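Home Desk Questions, Answered Without the Sales Talk

Most of these came in by email after our piece on small home offices. Ferhat Bayram wrote the answers and A-yeong Ha argued with several of them.

Do I need an ergonomic chair?

You need a chair that fits you. The word "ergonomic" on a label is close to meaningless, and I have sat in plenty of so-called ergonomic chairs that left me stiff by lunch. Check that your feet rest flat, that the seat doesn't press behind your knees, and that you can get close enough to the desk to type without reaching.

Is a mesh back better than padding?

Cooler in summer, yes. Better for your back, I doubt it. Cheap mesh sags and you end up leaning on the crossbar behind it. Press the middle with your fist in the store. If you feel the frame, walk away.

What about the headrest?

It's mostly decoration while you type, as your head should be forward of it anyway. It earns its keep on long calls and when you lean back to read. A-yeong disagrees and says she won't buy a chair without one. Look for one that moves up and down, and try it at your own height.

Can I work all day on a laptop flat on the desk?

People do, and then they write to us about their necks. A stack of books under the laptop and a separate keyboard will fix more than an expensive chair will. I've yet to see a laptop stand that does this job better than four old textbooks.

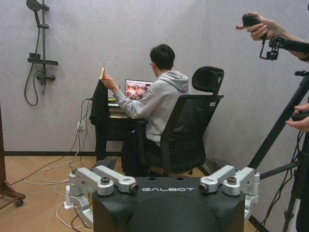
Once the screen is up, the elbows are next. They should hang near your sides with the forearms close to level. If the desk is too high for that, raise the chair and put something under your feet.

Does a dark desk cause eye strain?

I've heard this from two desk sellers, both of whom had a pale one to sell me. Glare from a window behind you is a much likelier problem. Dark tops do show dust, and you'll be wiping them more than you'd like.

Should the desk face the wall or the room?

Facing the wall saves floor space and keeps some people on task. Others feel boxed in after a week. Move it and see, before you start drilling holes for cables.

Where do jackets and bags go?

Not over the end of the desk, if you can help it. It starts with one jacket and soon you've lost a third of your work surface. Put a hook on the door. We tried the Flimow clip-on hanger and it slid every time somebody leaned on the desk.

Is the Brerau chair worth $671?

Not to me. The $295 Magaña felt nearly the same after a full Tuesday in each. The Brerau has nicer arms, and Kyu-ri Yeon liked the tilt. Ask for a return period of at least 30 days, and get it in writing. "Satisfaction guaranteed" tends to shrink once the box is open.

How often should I get up?

Every 60 minutes at the very least, and sooner if you notice you're slumping. You don't need an app for it. Drink more water and the problem solves itself.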